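Carpet tiles, second month

I promised in my last post that I would write about the floor, so now I write about the floor. Some of you will close the page already and I understand it.

When we moved to the new rooms in Jurkholm, the floor was the part I liked the least. It was an old blue carpet, glued down in one piece, and near the window it had gone hard like cardboard. My colleague Garba Nnaji wanted vinyl. I wanted carpet, for the sound. I work near the door and every chair that moves on a hard floor goes straight into my head. We discussed it for 2 weeks, and in the end carpet won, but in tiles, so that one bad spot can be changed without taking up the whole room.

We ordered from a small shop called Ostis. They let us take home 6 samples, which I laid in the corridor and walked over in my socks and then in my winter boots. The plain dark one looked very elegant in the shop and showed every crumb at home. The light one I don't want to talk about. The one we chose is gray with thin stripes, some light, some almost white, some charcoal, and from standing height they mix together. I dropped a bit of dry toast on the sample and had to look for it with my fingers. That decided the matter.

The bill for the tiles came to 1665 dollars, with the glue and delivery included. I had put aside 2000, so the rest went to a better vacuum cleaner and a very nice lunch.

The laying was done in September by a man from Iyamu, very quiet, very exact. He asked me if I wanted the stripes all in one direction or turned on every second tile, like a chessboard. I had not thought about this at all. I said one direction, and I am glad, as I think the turned pattern would make me a little seasick. The joins are still there if you look for them, mostly in the afternoon when the light comes from the side. I don't mind them. I have even learned which ones I see from my chair.

The thing I was most afraid of was the floor outlets. In the old carpet somebody had cut the holes with what I can only suppose was a bread knife, and the covers sat crooked on top. The man cut each hole to the size of the plate – he made a template from a cereal box that I gave him – and now the little square covers sit where they should. They are a beige or brass sort of colour, depending on the light, and they shine more than the carpet does. Garba says we should have replaced them with gray ones to match. Gerkance sells such covers, but I like that I can find them without searching.

Next I would like to do something about the door, which squeaks. I have bought oil but not yet used it. 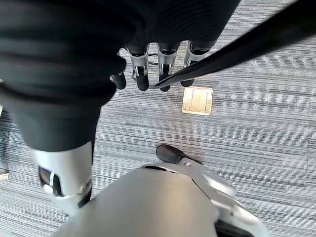

The striped carpet and one of the outlet covers.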